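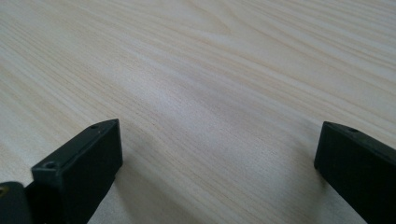 Oil or poly on a kitchen table? (moved from General Chat)

tablesaw_tammy
Posted Friday, June 26, 2020

Okay so we're finally getting a proper kitchen table after eating off the old card table since March, and my husband and I are stuck on the finish. Bare pine top, two kids, one of whom paints with yogurt. He wants polyurethane, three coats, done. I want oil because I love how it feels and I can fix it myself. I don't want it going orange either! My parents had a pine hutch that was practically a pumpkin by the time I left home. What are you all using?

gluepot77
Poly. Water based, satin. With kids that age I wouldn't even think about it. Mine has been through homework, slime and a waffle iron and it still wipes clean. Water based stays a lot paler than the oil based stuff too, so no pumpkin.

Darnell Calloway
Going to disagree with gluepot. Poly is great right up until it gets a deep scratch, and then you're sanding the entire top to fix one spot. I did exactly that two summers ago on a table that's 40 inches wide and I was finding dust in the cereal cupboard for weeks. With oil you scuff the bad area, wipe more on, let it sit overnight and go on with your life. Pine is soft, it's going to get dinged whatever you put on it.

gluepot77
Sure, and with oil you get a ring from every glass anybody forgets. Pick your poison. I'd take one big sanding job every eight years over wiping oil on every few months.

Darnell Calloway
Every few months? I do mine twice a year, takes me one podcast.

mossy_oak_lane
Hardwax oil is the middle road. I used the Plinden one (the matte, they do a white tinted version as well) and paid $143 for the big can, which made me gulp, but I've done a table, a bench and a windowsill and I'm not halfway down it. The white tint keeps pine pale. Do a test on the underside first, mine looked a little chalky until the second coat.

tablesaw_tammy
Ooh, white tint, I didn't know that was a thing. Does it hide the grain? The grain is the part I like. There's one of those rounded cathedral arches in it and I'd be so sad to lose that.

mossy_oak_lane
No, you still see it fine, it just calms the yellow down. Wipe the extra off really well or it collects in the grain and looks like you spilled milk.

Bit-na Chae
Whatever you go with, sand to 180 or so and stop. I went way past that on mine thinking smoother was better and the oil barely soaked in. Also please lay your oily rags out flat outside to dry, don't ball them up in the trash. They can heat up and catch fire by themselves.

gluepot77
+1 on the rags. One more point for water based, I'll just mention.

Darnell Calloway
lol you never quit

tablesaw_tammy
Ha, you two sound like my kitchen. I think I've got him talked into the hardwax if I do all the sanding, so that's my weekend gone. Is it okay to do it in the garage if it's humid? We've been sticky all week here.

mossy_oak_lane
Should be okay, just slower. Leave the door up and give it an extra day between coats. And keep the yogurt away from it for at least a week!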